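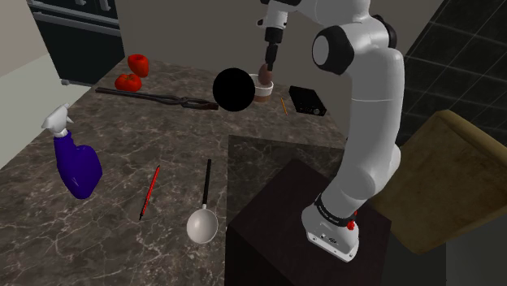 By the Rocks and Dirt Writer, Flelto Kids

Flelto Kids > Earth > Rocks > Swirly stone

Last updated: March

We use cookies to remember which pages you've read. OK / Change settings

How does stone get its swirls?

I have a favourite rock. It lives on my windowsill next to a dead cactus, it's the size of a bread roll, and it has a wiggly white line going all the way through it like the cream in a jam roll. I found it in a creek when I was eight and I carried it home in my sock (my foot was not in the sock at the time). For years I thought somebody must have painted it!

Nobody had, of course. The line goes right through to the other side. So how does a stripe get inside a rock?

Start with mush

Let's do marble first, as it's the swirly stone most people have heard of. Marble begins its life at the bottom of a warm, shallow sea. Lots of sea creatures make shells, and when those creatures die the shells sink and break into bits, and the bits pile up. More shells land on top. Mud washes in from a river now and then and leaves a thin dirty layer, and then it's back to shells again.

If you leave a pile like that alone for long enough, the weight on top squashes the bottom part until it sticks together. Now it's a rock called limestone. You can sometimes see whole shells in limestone, and I once spent an entire lunch break looking at a limestone wall outside a bank and missed my bus.

Limestone is often a bit plain, though. It might be grey or cream, perhaps with some faint flat layers. To get swirls, you need to cook it.

Cook it, squash it

The ground under your feet is made of giant slabs called plates, and they move. They're very slow, slower than a snail with nowhere to be, but they don't stop. When two of them push into each other, the rock in between gets shoved up into mountains and also pushed deep down, where it's hot.

A cake bakes at 180 degrees. Rocks need to get past 200 degrees before they start changing much, and most marble got a great deal hotter than that. The odd thing is that the rock doesn't melt. It stays solid the whole time! What happens is that the tiny crystals inside it slowly rearrange and grow into bigger ones that lock together, a bit like puzzle pieces. The old shells disappear. And those thin dirty layers of mud? They get bent and stretched and folded over, and they turn into streaks and swirls.

A rock that has been changed like this is called a metamorphic rock. It's a big word, but you've probably met its cousin, metamorphosis, when a caterpillar turns into a butterfly. Same idea, different creature — and a lot more patience.

What about the colours?

Pure marble is white. Anything else you see is a little bit of something extra that got mixed in.

Brown, red and yellow usually come from iron. It's the same stuff that makes an old bike chain go rusty. Grey and black often come from carbon, which is what's left of living things, and green can come from a mineral called serpentine (it sounds like a snake because some people thought it looked like snakeskin).

Then there are the thin, sharp lines that cut across everything else. They're called veins, and they have their own story. When a rock cracks, hot water full of dissolved minerals can seep in. The minerals get left behind in the crack, the same way your kettle gets a crust inside, and bit by bit the crack fills up. I'm fairly sure that's what happened to my sock rock.

Is every swirly benchtop marble?

No, and it can fool grown-ups as well. Stone shops use the word "marbled" for anything with a swirly pattern. It could be marble, or granite, or quartzite, or something made in a factory to look like stone. My nan's bathroom is covered in swirly brown "stone" that is really plastic. She's very proud of it, so don't say anything.

I went to the Trorkitance Rock Museum to learn how to tell them apart. They have 3,831 rocks in wooden drawers, and for 80 cents you can borrow a Zavico magnifying glass and open any drawer you like. I opened a LOT of drawers. Marble looked sugary up close, with little flat sparkles. Granite was speckled, like a muesli bar. The drawer marked Kuhlmann Creek had a lump with folds so tight it looked like somebody had scrunched up a blanket.

Try it: make your own swirls

You need 2 colours of modelling dough and a clean table.

Roll each colour out flat, as thin as you can manage. Stack them up, one colour and then the other, until you have six or eight layers. That's your sea floor. Now put one hand at each end and push your hands together slowly. The layers will buckle up in the middle, and there's your mountain range!

Fold the whole lump over, give it a twist and squash it again. Then ask an adult to help you cut straight through it with a blunt knife and look at the cut side. Cut another one in a different direction and you'll get a completely different pattern out of the same lump. Stone cutters have to think about this too when they slice up a big block.

Mine came out looking like bacon. If yours looks like bacon as well, try fewer twists, and put the lid back on the dough before it goes hard.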